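Onero data notes, 29 August 2018. Thread on how we gather demonstrations for the pick-and-place model, mostly for the people at Skita who asked what "a demo" is in our file format. Numbered so you can reply to a part.

1/ A demo is one continuous recording of one task, done by a person holding the gripper tool. No arm involved. The camera is fixed to the tool, so the model sees what the fingers see and very little else. Start and stop are on the trigger.

2/ The current task is cup to basket. Jaw opens, approach, close on the cup, lift, place in the basket, release, retreat to a neutral height. If any of those is missing, the demo is labelled incomplete and kept in a separate folder. We don't delete incompletes. Kershaw did on the last project and regretted it when they wanted failure cases.

3/ Target for this task is 600 complete demos. That figure comes from the drawer task, where the curve flattened before then. It may not carry over. Different object, different contact, and the drawer had a rail doing half the work.

4/ We collect in blocks of 25. After each block the operator changes, or at least puts the tool down and stretches. Wrist fatigue shows up in the data as a lower, flatter approach and a slower close. You can pick it in the trajectory plots without being told whose block it was.

5/ Start poses. The cup position gets re-drawn for every demo, from a list generated beforehand. People are bad at random. Left to ourselves we put the cup in the same comfortable spot, a forearm's length out and a bit to the left, and the model learns the spot.

6/ The basket also moves, but less often: once per block, plus a rotation. Jomum's set kept the basket fixed for the whole run and their policy would release over bare table if you shifted it by a hand's width. Nice success rate otherwise.

7/ Approach for the current block, tool camera view, jaw open:

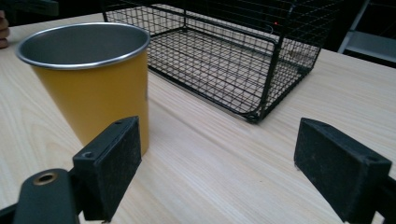 Cup-to-basket, yellow tumbler, black wire basket. Left pad already overlaps the base of the cup in view.

8/ That overlap matters. From this angle the fingers hide the point where the cup meets the table, so height has to be inferred from the rim and from how the view changes as the tool comes down. Labellers asked to mark the base contact point should mark "occluded" and move on. Please don't guess it. Guessed points are worse than missing ones.

9/ The steel rim is a mixed blessing. It gives a clean bright ellipse that's easy to track, and it also throws highlights that shift with the tool. We've left the exposure locked. Auto exposure hunted every time the rim came close, and the dark basket then went to mush.

10/ Wire mesh is harder than it looks. You can see the table through it, so the floor of the basket and the bench share a texture. Early checkpoints treated the basket as table with lines on it and tried to put the cup down through the wall. More demos with the basket rotated helped. So did a few with the cup already behind the mesh at the start.

11/ Hands in view. The rule is that the free hand should be out of view before the trigger is pulled. In practice a fingertip turns up at the margin in a fair few recordings. We tag those "hand_visible" and keep them, provided the hand isn't touching the cup or the basket. If it's touching either, the demo is out.

12/ Pad condition. The textured faces pick up dust and fibres, and grip changes as they do. Pads get wiped between blocks and the wipe is logged. If you find a block with no wipe entry, assume it didn't happen and flag it. Swapping pads mid-block voids the block.

13/ Time sync is still the weakest part. Camera and jaw encoder run off separate clocks. We close the jaw sharply twice at the start of each session and align on that. Drift over a session is small enough to ignore for this task, but I wouldn't use the same method for anything with an impact in it.

14/ Quality check: one demo in 8 is watched end to end by someone other than the operator. The checker fills in three fields - complete or not, cup upright at release or not, anything odd. The third field is free text and has been the most useful of the lot. "Cup rotated in grip" came up so often that it's now its own tag.

15/ Held-out set is 40 demos on a different bench, with cup positions taken from a separate list. These don't get looked at while tuning. Two people have asked for early access to them. The answer is still no.

16/ What we haven't covered: cups on their side, cups with liquid, more than one cup, any lighting other than the overheads. If your use needs one of those, this data won't get you there and you should say so before the next round is planned in December.

17/ Format docs are in the Onero folder under "schema". Units are metres and radians throughout. The old export used degrees for the wrist and there are still a couple of those files floating about, so check the header before you merge anything.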